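Semmont Garment Steamer, 2-liter tank
Sold by Skinton

Handheld head with a flexible hose and a separate base. Steam output is set by a dial with 3 positions. Use the lowest for knits and printed fabric. Always hang the garment before steaming.

Hose, pole and fabric brush included. Fill with plain tap water. Empty the tank before storage.

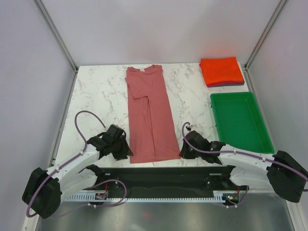 Cotton should hang for 13 minutes after steaming before it goes in a drawer. Replacement hoses ship from our Zosthorpe warehouse. For orders over 200 units, contact Xiomara Lyons in trade sales.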